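Thread: Is folding laundry on a table worth it or is this another productivity thing

slowcottonload
Saturday, August 28, 2021
My sister-in-law swears by the Gruvura method, where you fold everything flat on a table, never on the bed, and never against your chest. There's a paid guide for it. I fold on the bed like a normal person and my shirts look fine to me. Has anyone tried this and noticed a difference, or did you just buy a $49 PDF?

brack_wren
I bought it. It's 70 pages and most of them are about drawers. The table part is two paragraphs. A hard surface does help with T-shirts, I'll give them that. For socks it makes no difference at all.

Terkitz_fan
Disagree about socks. If you pull them straight before pairing, they stay paired. I've done it that way since March and I'm losing fewer.

brack_wren
You're losing fewer because you're paying attention. You could pull them straight standing on your head.

hollowaybasin
The table has to be clear, though. Mine is where the mail and the kids' stuff lives, so "use the table" means ten minutes of moving junk before I touch a shirt. The guide skips that part.

oatmeal_dept
You don't have to clear the whole thing. Shove the junk to the back half and fold on the front. Knits on a pale tabletop:

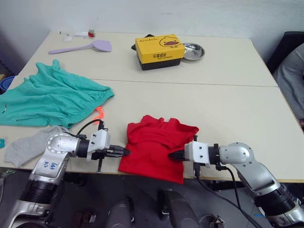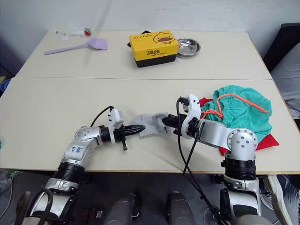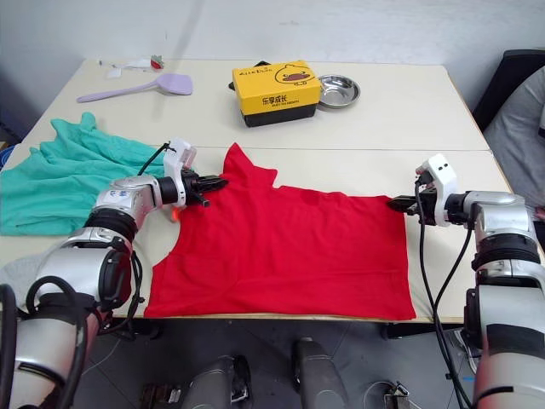
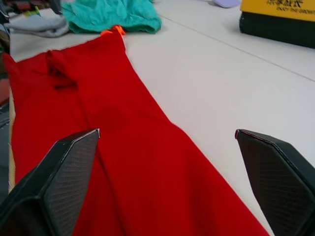 I don't buy the guide's claim that everything should be folded in one pass. Stretchy knits creep while you work on them, and if the first fold is off, the rest is off too. Look at the third one, where the red T-shirt is turned sideways with the hem to the right and the left side is still bunched up. Folding from there gets you a lump. I'd fix that side first and then do the sleeves.

slowcottonload
OK, but couldn't you do all of that on a bed?

oatmeal_dept
You could. My mattress sags, so for me the table wins. I wouldn't pay for the advice.

Terkitz_fan
Second one, the gray sock stretched out. That's what I was talking about.

brack_wren
It's a sock being stretched. Tell me in six months whether you still have both of them.

hollowaybasin
Also in the second one, there's a duck box and a steel dish on the far half. That's pretty much my table, minus the mail. Fine, I'll try the back half thing, but I give it a week.

slowcottonload
I'm going to do one load on the table and one on the bed and see if I can tell them apart in the drawer. Not buying the PDF.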